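Monday, sorting bench

Back on the basket-to-box task after a week on calibration. The aim for this round is examples where the arm takes one thing out of the pile and puts it through an opening in the wooden box. Each example gets a text line that says which thing and which color section. The last set leaned much too hard on cans and balls, so this one has more soft stuff in it.

Setup notes, so I don't have to work them out again:

- Green cloth on the table, same as before. Smooth it at the start of each session.
- Box to the right of the basket, red section at the back, blue in the middle, yellow at the front.
- Basket stays full. Don't tidy the pile between examples. Anything that goes into the box gets dropped back in wherever it lands.
- Start recording before the arm leaves its rest position and stop after it is back there. Clips that begin with the gripper already closed are no use to the Trekonar loader, which reads the first gripper state as open and throws an error later on.

Driving by hand today, no scripted motion at all. I tried replaying a scripted path for the approach last month and the model picked up the little pause at the handover, so every trained policy stopped dead above the basket for a moment. Took me two days to find it.

Cloth is the hard item. A ball either goes in or doesn't. With cloth, the first push takes the middle down and leaves the corners up on top of the box, and then you have to decide whether to regrip or push again with closed fingers. I have been doing both, and marking which in the notes column ("regrip" or "push"). If a take has both, write both, in order.

Patterned cloth, yellow section: 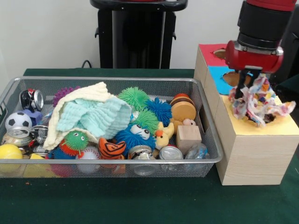
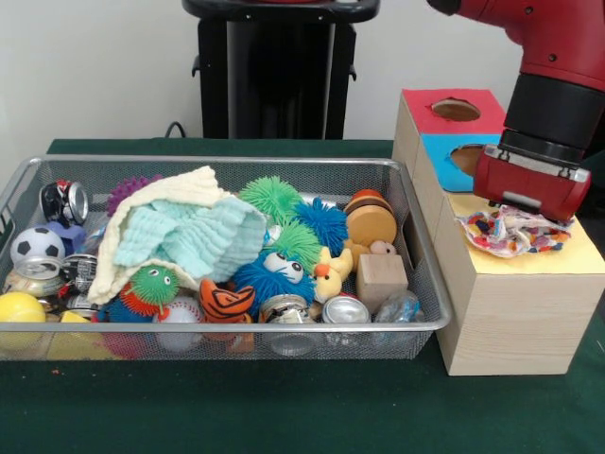 Berkay Saraç read through the labels after lunch and asked why the cloth takes were all marked as one step when the can takes were split into pick and place. He would cut them at the point where the fingers first open over the box, and keep everything after that as its own piece, even when it is only a second or two long. His worry is that a long clip with one label teaches the model that fiddling at the opening is part of placing, and it will start fiddling with cans too.

I think he is right about the cut. Less sure about the second part, as the can policy has never seen a cloth take. Going to relabel anyway, it's an hour of work at most.

Where the count stands: over 4000 clips in the Karkitz folder, counting the old can and ball ones. Target for cloth is 40 good takes per color section before we train anything. Only yellow has been started.

Problems:

- Wrist camera dropped out in 2 takes. Both deleted, numbers not reused.
- Grip force was still on the can setting for the first 4 cloth takes. Kept them but tagged "high force". Leave them out of the first training run.
- The text line for the cloth changed halfway through ("dotted cloth", then "patterned cloth"). Leaving both in. Different wording is fine as long as the color section is right.

To do: relabel with the new cut, then red section, then blue. Ask Remzi Kocabaş whether the loader can take three-part clips or if it still expects two.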